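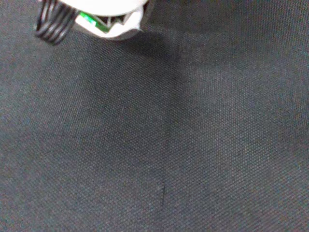 The wrist camera's idea of a view: gray cloth, mostly

I have been promising a post about grippers for ages, so make some tea and settle in, because I have a lot of feelings about fingers. The short version is that I've been trying two sets on the same arm, the stock ones and the toothed pair I ordered from Justcombe, and doing it with glassware, which my sister thinks is a terrible plan (she may be right, but glass is what I want to move!).

Let me start with the wrist camera, though, as it ate most of my first weekend. From up close, the dark cloth gives it very little to hang on to. There's the weave, there's the gripper's own shadow, and if I'm lucky there's a crease. I spent a whole evening nudging the exposure until the white housing was still blown out but the threads came up nicely, and I've decided I can live with that. 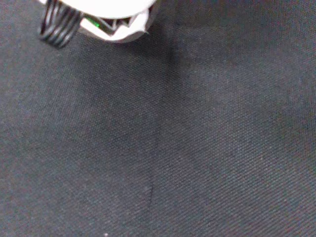 On to the fingers

The stock pads are smooth and they were fine on the cork ring and the funnel. On a slim glass tube they let it swivel, and once it swivels you can forget about finding the hole in the rack. The toothed pad is a good deal kinder – I know that sounds backwards – as long as I keep the closing speed low. My controller takes values up to 3000 and I've ended up at 58, so you can imagine how long an afternoon of this feels. I ran each set for about 5 hours and the toothed ones are staying on for now.

What I'd still like is a second opinion on the camera. The fixed one sees the rack and the arm together, and I lean on it far more than I expected to when I bolted it up in February. If anyone reading has tried the Clatbridge mount, please write and tell me how it went.

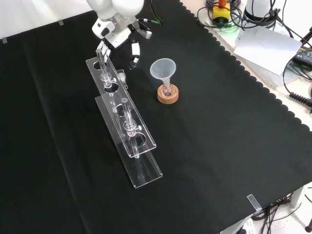
Toothed finger against the tube, with the funnel and flask off to the right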